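Board index > Hardware and Hosting > Backup and Storage
Skollwood box: nightly snapshot times creeping up

tarpit_64
The nightly job on our Skollwood file server took 1000 seconds in May. Last night it took 2665. Data set is the same size. Pool is a mirror, 70 percent full. Kernel and tools unchanged. Where do I look first?

mboxrule
Fragmentation. At 70 percent you are getting into slow allocation. Move some data off and measure again.

dunlin
Disagree. 70 is fine on a mirror with large files. Post the snapshot count and the file count per directory.

tarpit_64
Large files on the Lindgren share, mostly renders. The Rumano share is small text files, and that one has grown a lot. Snapshots are pruned weekly.

dunlin
Then it's metadata. The job walks every directory before it sends anything. Time the walk alone, with the send step turned off.

mboxrule
The walk reads from the same fragmented pool, so a slow walk doesn't rule out what I said. Free space is still the cheaper test.

tarpit_64
Walk alone, Rumano share: more than half of the total. Send step is close to what it was in May.

quillback
Check whether access times are being recorded. If they are, every walk also writes. We turned that off on the Fevirley machines and the walk got much shorter. Check first that your mail spool doesn't depend on it.

tarpit_64
It was on. Turned off for both shares. No mail on this box. Will run tonight at the usual hour.

mboxrule
Change one thing at a time. If you prune snapshots too, the number tells you nothing.

tarpit_64
Only that one setting. Restore test from the Lindgren share also finished, 2 files pulled from last week's snapshot, checksums match.

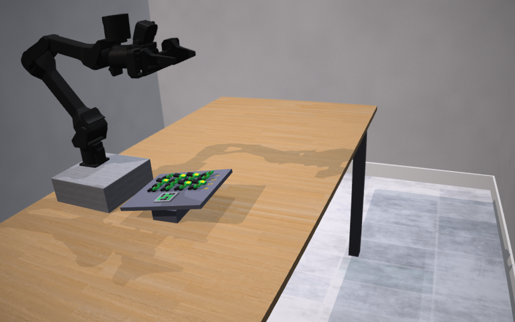
Render of black arm on gray pedestal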